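Dec 11, 2019

I finally gave in and bought the Iñaki Sotomayor box, the one with all his early Scarlatti for the Iglesias label, and it's pretty much all I've played since it arrived. I had a few of these on scratchy LPs years ago (sold them in a move, still cross with myself) and I'd forgotten how quick he is in the minor key sonatas. Quick, but never rattly. You can hear him breathe in before the big leaps, and I love that sort of thing.

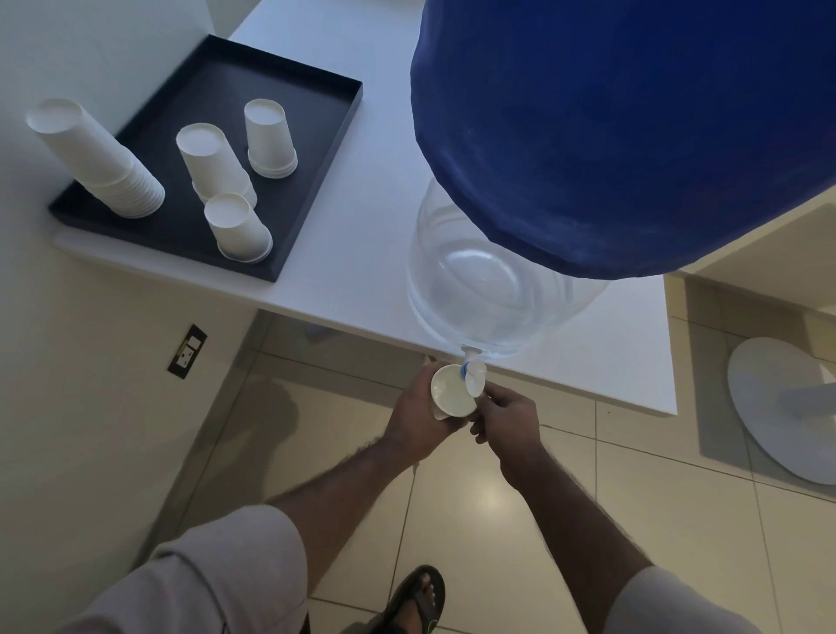

The sound is a mixed bag. The first two discs are mono and a bit boxy, with the piano sitting a long way back, and then the stereo starts on disc three and it's like someone opened a window! Bronwyn Rutherford did the new transfers and she's left some hiss in, which suits me fine. I'd take hiss over that dull, scrubbed sound you got on the old Nirnine reissue – that one made a lovely instrument sound like it was under a doona.

My favourite so far is the slow F minor, track 11 on the fourth disc. He takes every repeat and colours each one differently, a bit softer in the left hand the second time around. Aitana Collado's version used to be my pick and I still think she's better in the showy ones, but I've gone back to this one every night before bed.

The booklet is a let-down. There's a nice essay by Demetrio Cifuentes about the sessions, then the track list is printed in grey on slightly lighter grey, and I had to take it over to the lamp. 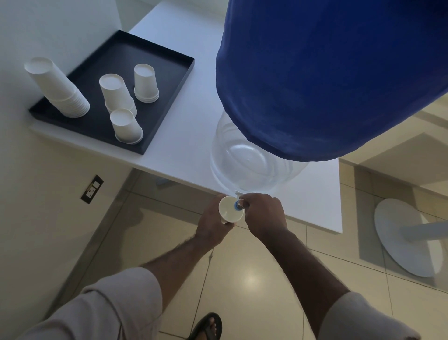

Do you need the whole box if you only want the Scarlatti hits? Probably get the single disc of highlights first, which has the F minor and most of the fast ones, and see if you like his touch. Mine is number 286 of 500, so the box may not hang about.

I've still got the last two discs to go, and a Soler recital on the very end that I've never heard in any form. Might save that for February when it's too hot to do anything else.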